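Last updated: 2022-06-05

Build the Gripper Before You Build the Arm

Every few weeks someone writes to me, or stops me at the shared workshop in Oltwood, and says they want to build a robot at home and would I please tell them which arm to start with. They have usually been looking at arms for a while by then. They have a page of bookmarks, and a budget that has crept upward, and a spouse who has asked where it's going to live. And I always give the same answer, which disappoints them a little: start with the hand, hold it in your own hand, and leave the arm for next year.

I came to this the slow way. My first project, which I called Nemeo because it sounded like something that worked, was an arm. It had six joints and I was very proud of every one of them. I spent 500 dollars on motors and the better part of a winter on brackets, and when it was finished it could move to a point in the air above my kitchen counter and stop there, humming. Then I bolted a claw to the end of it, a claw I had put together in one evening, and discovered that it could not pick up a sock. It couldn't pick up much of anything. All that careful work ended in two stiff little paddles that met at the wrong angle.

It was Lurdes Carrilho who talked me out of fixing the arm. She had the bench next to mine and had spent years repairing sewing machines, so she had strong feelings about linkages. She took the claw off, put it in my palm, and told me to go pick things up with it until I was annoyed enough to redesign it. I was annoyed in ten minutes! The fingers toed in as they closed, the pivots had slop in them, and anything with a rounded side squirted out the front like a bar of soap.

What I like about a hand-held gripper is that your arm is already the best arm you'll ever own. It is strong, it is free, and it has been calibrated since you were a toddler. With that part taken care of, you can put all of your attention on the four or five inches where the thing meets the world – the pads, the pins, how far the fingers open, how they come together. You learn quickly that soft things and stiff things ask for different approaches, and that a box with its flaps open is a harder object than the same box shut. 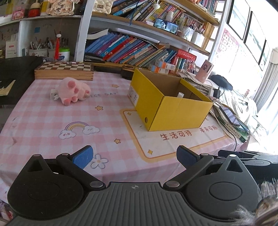
I also think people should do this work in the rooms they live in, on the furniture they have, with all the ordinary stuff left where it is. A bare bench flatters a machine. I built my second gripper at the workshop and tested it on neat wooden blocks, and it was wonderful with neat wooden blocks, and then I carried it home and it was lost. A patterned cloth slides under your wrist. A stuffed toy gives when you squeeze it and keeps giving, so that you can't tell by feel when you have hold of it. If you mean for a robot to be some use in a house one day, then the house ought to have a say early on.

There is a fair objection, and a member of the Jekbridge club made it to me with some heat. A hand-held tool lets you cheat. Your wrist makes tiny corrections you don't notice, and a design that feels fine in the palm may fall apart once a motor has to do the same job. I grant that. My third gripper did exactly this when I finally mounted it, and I lost a good part of June to working out why. But I knew the fingers were sound, and I knew the pivots were sound, so I had a much shorter list of suspects than I ever had with Nemeo.

As for cost, the current one took me 22 evenings and 2 sets of finger pads, the first set being too slick. Most of those evenings were pleasant. You can do a good deal of it sitting down, with the radio on – filing a little off a link, putting it back, opening and closing it, filing a little more. I wouldn't say the same of the arm, which mostly had me under a table looking for a dropped washer.

The arm is still on its shelf at Oltwood, and anyone who wants the motors out of it is welcome to them. Lurdes has already taken the good screws.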